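Housekeeping and Laundry Assistant (part-time)
Tennant House, Drultcombe

Tennant House is a guest house and short-let business with rooms in Drultcombe and a smaller building at Lindovley, a short drive away. We are looking for one person to join the housekeeping team from the end of March 2019.

Hours and pay
20 hours a week, mornings, on a rota that includes alternate weekends. Pay is £168 a week. Uniform tops are supplied; please bring your own flat shoes.

What the work involves
You will turn rooms round between guests. Most of that is clearing, sorting and folding. Guests leave towels, throws and clothes over chairs and on the ends of beds, and each item has to be picked up, checked and put where it belongs. Our own linen goes down to the laundry room. Anything that belongs to a guest is bagged, labelled with the room number and handed in at the office.

You will need to read care labels and sort by them. Reds and other strong colours are kept apart from the white linen at every stage, including in the baskets. We lost a full load of pillowcases in January and would like not to do it again.

Light-coloured seats are brushed down at each changeover. Please do not put damp things on them, even for a minute.

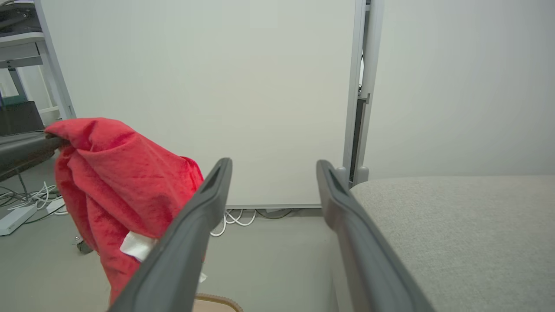

Who we are looking for
Experience in a hotel, care home or laundry is useful but you do not need it. We will show you how we fold and how the store cupboard is laid out. You should be able to manage stairs with a full basket, work on your own for part of the morning, and write a short clear note for the next shift. A driving licence would help with Lindovley but lifts can be arranged.

Trial morning
Everyone we shortlist is asked to do one paid trial morning, working alongside a member of the team.

How to apply
Send a short letter saying when you could start, with the name of one referee, to Ilgın Ekinci, Housekeeping Manager, Tennant House, 113 Erkden Road, Drultcombe. You can also leave it at the front desk. Please quote reference 229.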